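Home blood pressure monitor reads higher than the clinic - which number do I use?

Asked by Jalen Schumacher
Saturday, May 23, 2026
Tags: blood pressure, home monitoring, cuff size

My upper-arm monitor gives a systolic reading 12 to 15 points higher than the one taken at the Londalell clinic. Same arm both times. I have 23 home readings logged since I bought it, mostly taken in the evening after work. The cuff that came in the box is the standard size and I have to pull it tight to get the strap closed. No symptoms. I am not on medication yet, but my next visit is meant to decide that, and I don't want to bring a bad data set. Is the monitor faulty, or is it something in how I measure?

2 answers

Wendell Montoya
Accepted answer

Check the cuff first. Measure around your bare upper arm at the midpoint between shoulder and elbow, then compare with the range printed on the cuff. A cuff that is too small reads high, and the error can easily be as large as the one you describe. Most manufacturers sell a large cuff separately. Buy the one made for your model, as cuffs are not always interchangeable between brands.

Then fix the procedure:

No caffeine, exercise or tobacco for 30 minutes before.
Empty bladder.
Sit for 5 minutes with your back supported, feet flat, legs uncrossed.
Arm resting on a table, cuff at heart level, on bare skin.
No talking during the measurement.
Two readings one minute apart, morning and evening, for a week. Write down all of them.

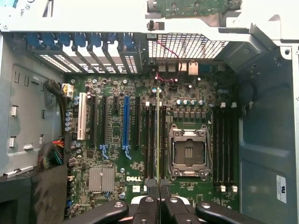 Memory module and Dell motherboard in an open tower case.

Take the monitor with you to the appointment. Ask the nurse to measure with the clinic device and then with yours, same arm, a minute or two between. If the two are within a few points of each other, the device is probably fine and the difference comes from timing or technique. Evening-only readings after work are also not a fair comparison with a morning visit.

Do not average the old readings with the new ones. Keep them on a separate sheet, marked with the cuff size.

If you see 180 or higher on top, or 120 or higher on the bottom, rest and repeat. If it stays there, call the clinic right away. With chest pain, shortness of breath, weakness, or trouble seeing or speaking, call 911.

Ignacio Doucet

Mine did this too. Got the large cuff in November and it dropped a lot. Also change the batteries - not sure that matters but it's cheap.

Comment from Jalen Schumacher
Arm is over the printed limit by an inch. Large cuff ordered. Will restart the log when it comes.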